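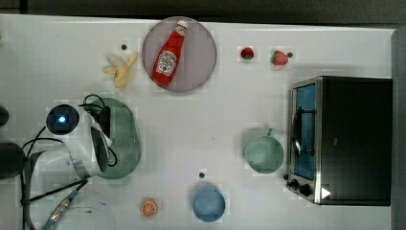 Ita McGrath wrote:

> Hi all, has anyone else had the gripper refuse to let go after a
> pick? Ours closes fine, lifts fine, gets over the target and then
> just stays shut. No error on the screen. Power cycling clears it
> for a while and then it comes back. We are on the Tutaro controller,
> and I'm starting to suspect the cable where it crosses the elbow.
> Also, is it safe to pull the fingers open by hand when it does this?
> One of my students did before I could stop her.

Hi Ita, and hi everyone,

Yes! We had this exact fault for most of January and I am so pleased somebody else has it (sorry, you know what I mean). I think you're right to suspect the cable, and I have numbers now, so please bear with me, I've been dying to share them.

We ran 1,323 picks on the toy kitchen set, the usual stuff: banana, strawberries, ketchup bottle, mugs, colander. The gripper stuck shut on 78 of them. I went through the logs one evening and nearly all the bad ones came after moves where the arm reaches far out over the table and folds back. Anything close to the base was fine. That got me looking at the cable loops instead of the software, where I'd already wasted two weeks blaming poor Firkero and his new release script.

What seems to happen is that the loop gets tugged when the elbow folds, the signal line drops out for a moment, and the controller misses the open command. It never sends it a second time! It thinks the fingers are open and carries on with the program. So you get no error, and the arm goes off to its next position still holding the strawberry.

About pulling the fingers open: please don't, and please tell your student it's an easy mistake, I did it too. The motor is still live and the missed command can go through late. Mine snapped open and shut again while my thumb was right there. Only a bruise, but I was lucky. Hit the stop, cut power to the arm, count to 60, and then move the fingers.

Our fix so far:

Rerouted the cable with a longer loop at the elbow and a proper clamp at each end (Roussel sells the soft kind, the hard ones chew the jacket).

Added a check that reads the finger position after every open command and halts the arm if it hasn't changed.

Since then, 329 picks and not one stuck! I know that's a short run, and I wouldn't swear to it yet, but the check is worth having whatever the cable is doing. Happy to send the script to anybody who wants it.

Ita, could you wiggle the connector near the base with the arm stopped and watch the finger reading? If it jumps, I'd swap the cable before running anything else. The folks at Fostidano had a spare when I wrote to them, so try there first.

Can't wait to hear what you find,

Tam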